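# ズルコム把持停止事象

**ズルコム把持停止事象**（ズルコムはしていしじしょう）とは、物品の取り出し作業を行う産業用ロボットアームのセル「ズルコム」で繰り返し起きた、把持動作中の停止と誤検知をめぐる一連の不具合の通称である。運用していたメンダード社の現場では、親しみをこめて「ズルコムのしゃっくり」とも呼ばれた。

## 経過

最初の停止は12月の連続試験中に記録された。400回の取り出し試行のうち139回で、指が物品に触れる前に「把持完了」の信号が出てしまい、アームは何もつかまないまま上昇するか、その場で保護停止に入った。形も硬さもばらばらな日用品や玩具を灰色の箱から拾うという、人の手ならなんでもない仕事だけに、担当者たちの戸惑いもひとしおであったという。
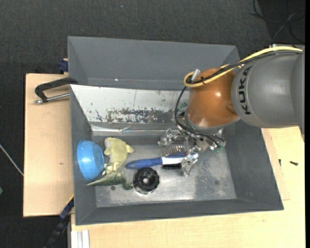 グレゴー・ニスベットは、指の制御をいくら直しても再発するのだから、まず疑うべきは手首を回るたびに引かれる配線のほうだ、と早くから述べていた。この見方はのちの調査でおおむね裏づけられ、手首付近の信号線に断続的な接触不良が見つかっている。

## 対策

配線の余長と固定位置が改められ、信号が途切れた場合は把持完了とみなさず停止するよう、イヴァウ制御盤の設定も変更された。あわせて、保護停止のあとに箱へ手を入れる際は、必ず駆動電源を切ることが手順書に明記された。改修後の200回の試験では誤検知は出ていないが、配線の点検は今も続けられている。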